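From: Waltraud Teuber
To: sedgwick-sewing list
Date: 2021-11-08
Subject: Re: Re: lining for the choir robes

Hi all,

Marjorie wrote:

> I've washed the sample piece twice now and it shrank both times, more along the length than across. Do we really want to prewash all 51 robes' worth? And is anybody still in love with the Flendia, or can I send the swatch card back? I need to know before I order thread.

Yes to prewashing, I'm afraid! I know it's a pain. When we did the September batch I skipped it for two of the altos' robes, and the linings pulled up so badly at the hem that I ended up unpicking the whole lot on my kitchen floor. Wash it warm, dry it the way the singers will dry it (let's be real, that means a hot dryer) and press it before you cut anything.

On the Flendia – I liked it on the card and then went off it completely once I had a yard in my hands. It clings to tights, and it frays if you so much as look at it. The Ceseo is duller but it behaves, and it takes a pin without leaving a mark. So my vote is to send the card back.
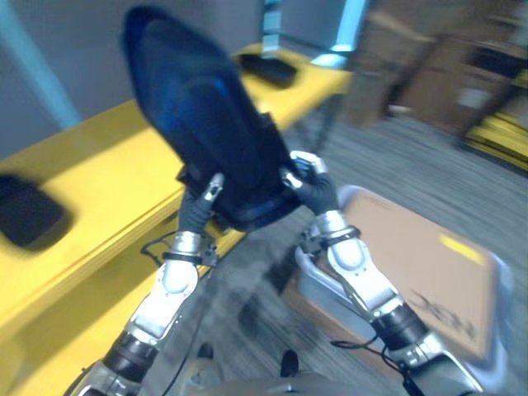
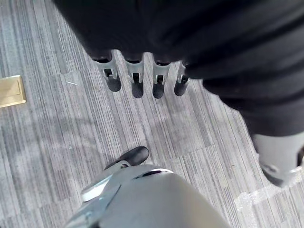

**Sedgwick Community Sewing Circle – Robes & Costumes Team**

Black thread: please don't order the big cones yet, I have 2 left over and they're good ones. What we are short of is bias tape. I measured the neckline and both cuffs on the medium and it came to 104 inches per robe with a bit extra for joining, so you can do the sum from there (I did it and had to sit down). If the Lano shop still has the wide tape on the roll, I'd take the whole roll.

A few people asked about the sleeves. I'd like to keep them lined to the elbow only. Full lining looks lovely on a hanger, but the basses were complaining about the heat last winter and I don't want to hear it again! Cut the sleeve lining with the nap of the outer fabric in mind, and leave the bottom edge loose with a narrow hem. I'll bring my sample sleeve on Thursday so you can turn it inside out and poke at it.

Also, whoever borrowed the long pressing ham, could it come home please? It has a green ribbon on the end.

Money: fabric has come to $159 so far, all paid, and I have the receipts in an envelope. Buttons will be around $40 if we go with the plain ones. I'd go with the plain ones.

Bye for now,
Waltraud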